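When the Second Loan Gets Forgotten

Plenty of homeowners who refinanced or modified a first mortgage assume the smaller loan behind it went away at the same time. In most cases it did not. A home equity loan taken out years ago can sit quietly with no statements in the mail, then turn up again under the name of a company the borrower has never heard of.

That is what happened on Ullden Street in Costenthorpe, where 2 households got letters in the same week from a buyer of old notes called Lulska Servicing. One letter asked for $3000 in back payments.
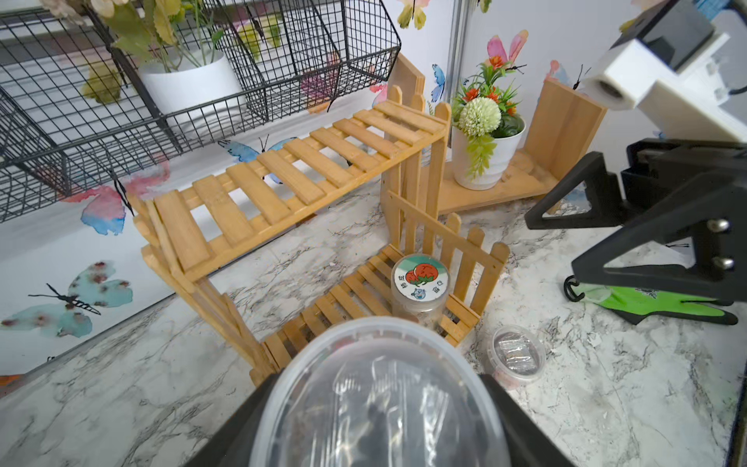 The debt may be real even when the name on the letter is strange. Loans get sold, sometimes several times, and the paperwork does not always keep up. Before paying anything, ask in writing for a full payment history and a copy of the assignment that shows who owns the note. Then check the county records. If the lien is still recorded, it will have to be dealt with before the house can be sold.

Age matters too. Every state limits how long a lender can wait to sue, but the clock on the note and the clock on the lien can be different – a point many borrowers miss. A small payment made in good faith may restart one of them.

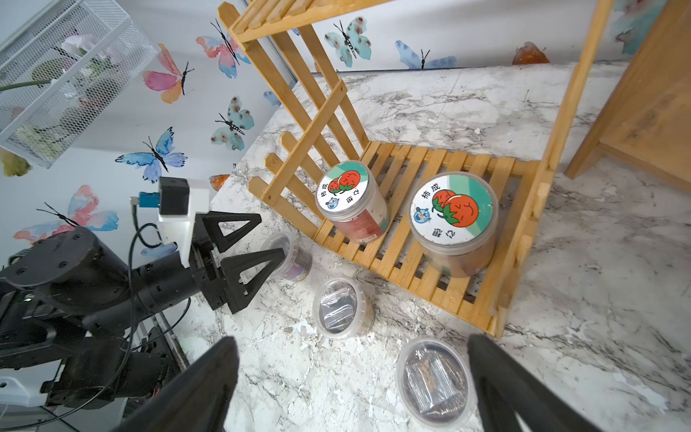
Hodžić wrote in to say that the servicer dropped $1214 in late fees once a payment history was requested, and that the rest was settled over the phone. The written agreement took until September to arrive, and no money was sent before then.

Get the release of lien spelled out in any settlement. A letter saying the account is closed is not the same thing, and a title company will not accept it. 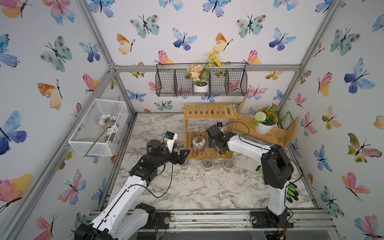
What to Keep on File

Keep the original note, any modification papers and every envelope with a postmark. Send requests by certified mail and hold on to the receipts.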